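# Pestport's computer bench gets a second pair of hands

I stopped in at the Pestport refurbishing shop on Friday, mostly to drop off an old tower, and ended up staying until they closed up at six. The shop has had a robot arm working on the teardown line since December, and I wanted to know what the folks at the benches make of it.

Short version – they like it more than they expected to, and they have complaints.

The arm came from Utgate, a small outfit that leases them by the month. It takes desktop computers after a person has opened the case, and it works on the parts that come out in the same order every time. Nele Lenz, who runs the floor, told me the shop took in 307 machines last month and wants to get to 1000 by next year without asking anyone to work Saturdays (she got a cheer from the next bench for that last part).

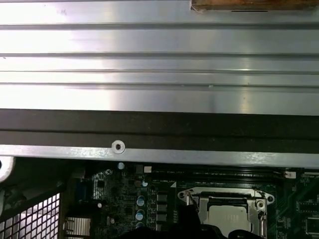 *The gripper over an open desktop at Pestport, with the CPU socket and its levers right below.*

So who does what now? All 19 people who were there before the arm are still there, and four of them have new jobs. Bülent Oral used to spend whole shifts pulling boards. These days he checks what the arm has done and sorts the boards that are worth testing, and he says his wrists have stopped hurting at night. He also says he misses having his hands busy, and that watching a machine work makes him sleepy after lunch. I believe him!

Hüsnü Şimşekoğlu is less sold on it. He's been taking computers apart for longer than some of his coworkers have been alive, and he told me the arm is fine with the common models and hopeless when somebody brings in an oddball. Those go straight to his bench, so his pile is now nothing but the hard ones. He'd like that to show up in his paycheck. Nele says pay for the new roles is being talked over and she hopes to have an answer before the lease comes up for renewal.

There's a training side to it, too. Barış Kaplan spent his first weeks with the arm learning how to stop it, restart it and move it by hand when it gets stuck, and he's now teaching the others. He keeps a notebook of every stall, with the model of the computer written next to it, and Utgate gets a copy on Friday afternoons. I got to flip through it, and the handwriting is terrible, but he can find any page in seconds.

As for my old tower, Hüsnü took one look and carried it over to his own bench.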